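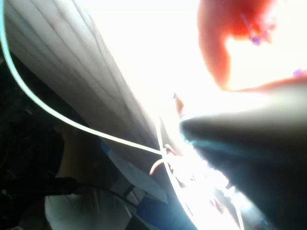
4. Fitting the pleated shade and tidying the cables

By now you should have the Flederora base standing where you want it, and the shade will have had a little while out of its box to relax. Pleats that have travelled folded up always look rather sorry for themselves at first, so do leave it overnight if you have the patience - most of the creases drop out without any help from you.

Before you start, make sure the lamp is unplugged and the bulb is cold.

1. Hold the shade by its wire rings, one hand at the top and one at the bottom. Try not to grip the pleats, as they mark easily.

2. Lower the shade over the bulb holder until the inner ring rests on the collar, then screw the locking ring down by hand. Finger tight is plenty.

3. Fit the bulb, which should be an LED of no more than 800 lumens. A brighter one will work, but you may find it rather fierce if you sit close by.

4. Run your fingertips lightly down the folds, from top to bottom, and coax any that have bunched up back into line.

5. Lead the mains cable down behind the base, leaving at least 28 cm of slack so that you can turn the lamp for dusting without tugging on anything.

6. If you have bought the second lamp, bring its cable down separately and use the clips in the small bag to keep the two apart. They are easily muddled, so a scrap of coloured wool tied near each plug is a great help later on!

7. Plug in and switch on.

CAUTION: Never let a cable rest against the bulb, and don't trap one under the base or a table leg.

Note: Pleats lying unevenly will show up far more with the light on than off. Switch off, let the bulb cool and go back to step 4.

For cleaning, a soft, dry paintbrush worked along each fold is best. Please don't wash the shade or spray anything on it. If the locking ring has gone missing, write to Begoña Sotomayor in our spares department and she will post you another.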